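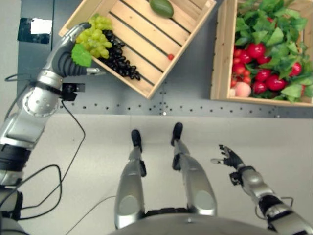
Figure 3. Grapes and a wooden crate. Source: Trillard picture archive.

4.2 Coverage of religious minorities in the local press

The second part of the study looked at how three regional newspapers wrote about mosques, temples and smaller churches. The papers serve Skirnby, Lalldale and the villages between them. All three are published weekly and all three keep a searchable archive, which made it possible to apply the same search terms to each.

The search returned 2,555 articles. Duplicates, listings and paid notices were removed, leaving 2,323 for coding. Each article was given one main topic and up to two secondary topics. Where the two coders disagreed, the article was read again by both and a topic agreed. A sample of 100 articles was coded a second time in February to check that the scheme was being used in the same way as at the start.

Planning was the most common main topic. Of the coded articles, 1,427 dealt with buildings: applications for change of use, parking, extensions, opening hours and objections from neighbours. Festivals and charity work came next, followed by schools. Crime against places of worship was reported less often than we had expected from the interviews described in section 3, where most respondents named it first.

Who was quoted differed by topic. In planning stories the first voice was usually a councillor or an objector, and members of the congregation tended to appear in the last paragraphs or were said to have been "unavailable for comment". In festival stories the order was reversed. The Lalldale paper quoted worshippers earlier than the other two did, and its reports were also longer, so the two effects are hard to separate.

Letters pages were coded apart from news. Many letters repeated claims about belief or dress that had not appeared in the paper's own reporting, and few were answered in later issues. One exchange, which began with a letter printed on 2010-12-18 about the call to prayer in Skirnby, ran for several weeks and drew replies from both Muslim and Christian readers.

The coding scheme was adapted from the Mokgethi scheme, with two categories merged. We did not code headlines separately from body text. Some headlines were clearly sharper in tone than the reports beneath them, and this should be borne in mind when reading Table 5.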